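1/ Akthorpe Interfaith Forum has agreed a set of shared safety arrangements with places of worship across the town. This thread sets out what has been agreed and what congregations are asked to do before the end of October.

2/ The arrangements follow a series of meetings between mosque, church, synagogue and gurdwara representatives, chaired by Valdir Conceição. Threatening letters were received at two addresses in Waven over the summer, and members asked for a common approach.

3/ Each building will name a safety contact. Contacts will share a single telephone list and will pass on reports of abuse, damage or suspicious visits on the day they happen. In an emergency, always dial 999 first.
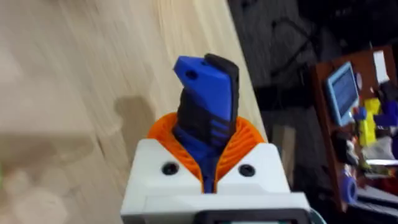
Blue and black part held upright in a gripper.

4/ Stewards will be present at main services and at evening classes for children. Training is free and takes place at the Khumalo Hall from 10 am. Places are limited to four from each congregation in the first round.

5/ Doors remain open to visitors. Members were clear on this point – a stranger who comes to pray or to ask a question should be greeted as before. Stewards will not search bags or ask anyone about their faith.

6/ Reporting matters even when an incident seems minor. Shouted remarks, stickers on noticeboards and unwanted messages should all be written down, with the time and place. Contacts can help anyone who would prefer not to report alone.

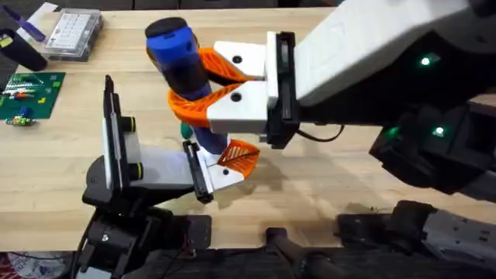

7/ Evening gathering at Ellska Gardens

Congregations and neighbours of all faiths and none are invited to a short gathering at 5 pm on the last day of the month. There will be readings, a period of silence and tea afterwards. Step-free access is from the car park side.

8/ Congregations that have not yet named a safety contact are asked to send details to the Forum office. Printed copies of the arrangements – in large print if needed – are available on request.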